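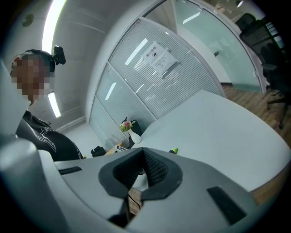 I have been in the new office long enough now to say what I think of it. We moved up from the ground floor of the Danzer building in September, and most of the people who ask me how it's going want to know about the rent or the parking. The thing I would talk about first is the light. The room has a long white fluorescent strip in the ceiling, very bright, and a glass partition in an aluminium frame, and between the two of them you get a lot of glare at certain times of day.

The old place had the opposite problem. It was a brown carpet and two small windows onto the bin store, and I kept a desk lamp on from breakfast onwards. I had got used to it. When I sat down upstairs on the first morning I had a headache by eleven, and I put it down to the move and not having had a proper lunch the day before. It was the same the next day, so I turned the desk round.

Turning the desk helped more than anything I've bought. I had set it up facing the glass, thinking it would be nice to look out at something. What I was looking at was the ceiling light reflected, and people going past to the kitchen. Now I sit side on to it. The screen is easier to read and I don't look up every time someone goes for a cup of tea.

Umut Çınar, who had the desk next to mine downstairs, went for the corner and regrets it, as the socket is on the wrong side and he has an extension lead across the floor with a rubber cover over it. He has asked for another socket. The quote came back at 70 pounds if it's done with the other electrical work and a good deal more if it's done separately, so he is waiting.

A few other things I've noticed, for anyone moving into the same sort of space.

Glass gets dirty at hand height. Not from the door handle, which people use, but from everyone pushing the door next to the handle. I clean our side with warm water, a drop of washing-up liquid and one of those rubber blades on a handle. The spray we were given by the cleaning firm left streaks. Dry the bottom edge with a cloth or the water sits in the channel.

Pale skirting shows every mark from a chair. I moved mine away from the wall and that was that.

Sound is better than I expected. You can hear that someone is on the phone but not what they're saying. Zakhar Kuzmenko has a loud voice and even he is only a murmur with the door shut. With the door open you get all of it.

The temperature I can't judge yet. It was warm in the first couple of weeks and I had a fan going. We'll see what happens when the heating comes on.

I brought less up than I took down there originally. There were 26 box files and I got them into nine by going through them over two evenings. Most of it was printed emails. I found the manual for a Hulamico label printer we gave away years ago, and a set of keys for the Fokthorpe unit, which I have posted back. The tall bookcase wouldn't go in the lift so it went to Umut's brother-in-law, and I've put up a shelf instead.

Still to do: something for the wall behind me, which is bare and looks it on video calls. A coat hook. A plant that will put up with that light, and I'm told a snake plant will put up with anything. I have also asked whether the strip can be put on its own switch so that we can leave it off on bright mornings. The answer was that they would look into it, and I'll ask again next month.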